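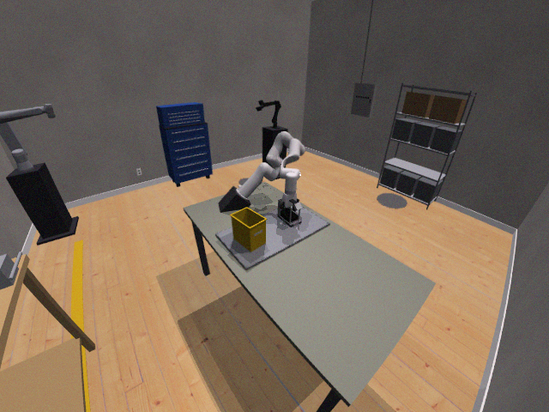

A robot arm on a long table, as rendered by a computer.

Let the Kids Be Bored in August

My neighbors think I'm a little nuts on this one, but I'll say it anyway: summer has gotten way too full. Back in August I sat down with the family calendar and found we had 11 things booked in one week. Swim lessons, a birthday, the dentist (fine, that one had to happen), two different day camps that overlapped by an hour. My youngest asked me when she was going to get a day off, and she's seven!

I grew up in Drondness, and there wasn't much going on there. We had a creek, a library with a broken fan, and a corner store called Mallau that sold ice pops for 60 cents. That was pretty much it. I spent whole afternoons lying on the porch complaining to my mother, who did not care one bit. Sooner or later I'd wander off and dig a hole or write a terrible play.
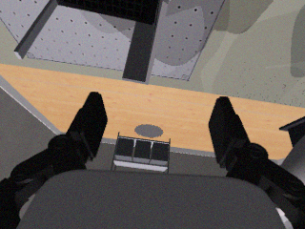
So I get a bit grumpy when people talk about free time like it's a leak that needs fixing. The Bunument day camp near us wanted $246 a week, and the flyer went on and on about "enrichment." I'm sure it's a nice camp. I just don't think my kids need to be enriched from nine to three and then again after dinner.

And yes, I know plenty of parents need somewhere safe for the kids while they work. I've been there, and I paid for it, and I was glad to have it. I'm talking about the rest of us, the ones who are home and still sign up for everything out of pure guilt. We did it for years. We'd come home from one thing, eat crackers in the car, and head for the next.

We dropped almost all of it the second half of that month. The first few days were awful, lots of flopping on the couch and heavy sighing. Then somebody dragged out the bed sheets, and my living room was a post office for a week and a half. I paid 99 pretend dollars to mail a sock.

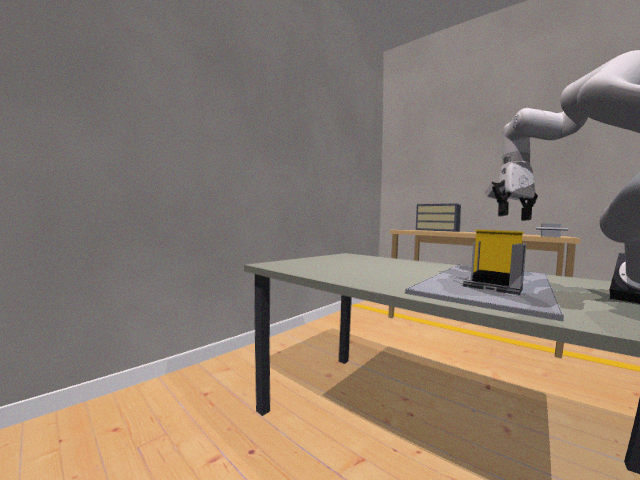

What I'd Tell You to Try

Pick one week and leave it blank. Don't buy a craft kit for it, and hide the list of fun ideas you printed out. They'll whine, so go fold some laundry and let them whine. I'm already blocking off two weeks for next summer, and my oldest has asked for three.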